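Shared Kitchen: Frequently Asked Questions
Susholm Residence, Nurketti Housing Services
Last updated 2026-02-12

Who may use the shared kitchen?
Residents with a current key card and their registered guests. Guests must be accompanied at all times.

Where should dishes be washed?
All dishes are to be washed by hand in the kitchen sink. Bowls, plates and chopsticks may be set on the counter beside the sink while the basin is in use.

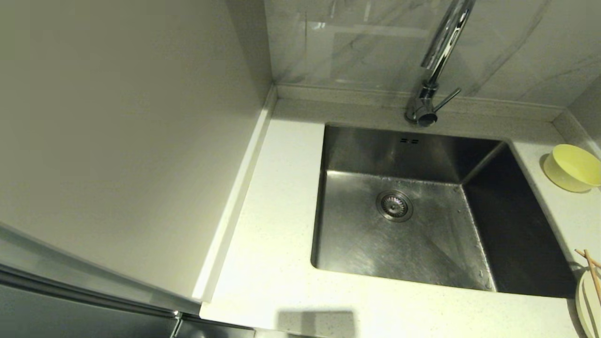

Food scraps must go into the waste container before rinsing begins. The drain strainer should be emptied after each use and returned to its place. Abrasive powders and steel wool are not permitted on the basin.

How should dark gray surfaces be cleaned?
Use a soft, damp cloth and mild dish soap, then dry with a second cloth. Glass spray leaves streaks and should be avoided. Edges and undersides are included in the weekly cleaning.

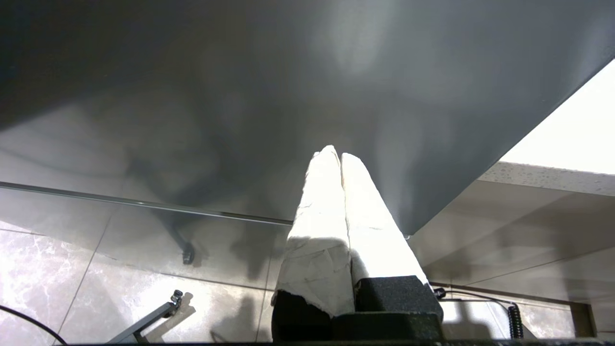

Dark gray panel and metallic rail, viewed from below.

Is there a charge for damage?
Chips and burns are assessed at the March inspection. The minimum charge is $50, payable within 20 days of notice.

What care do the countertops require?
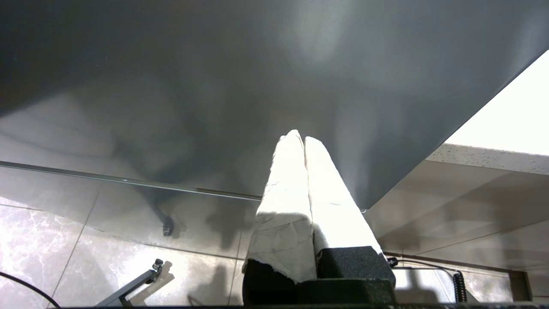

Countertops in all 13 kitchens follow the same care rules. Hot pans must be placed on a trivet, and cutting directly on the counter is prohibited. Residents should wipe along the edge as well as the top, as crumbs are easily missed against the speckled gray finish. Spills of coffee, tea or oil should be removed at once.

Whom should I contact about repairs?
Requests should be addressed in writing to Lalit Srivastava, Residence Office. Please include your room number.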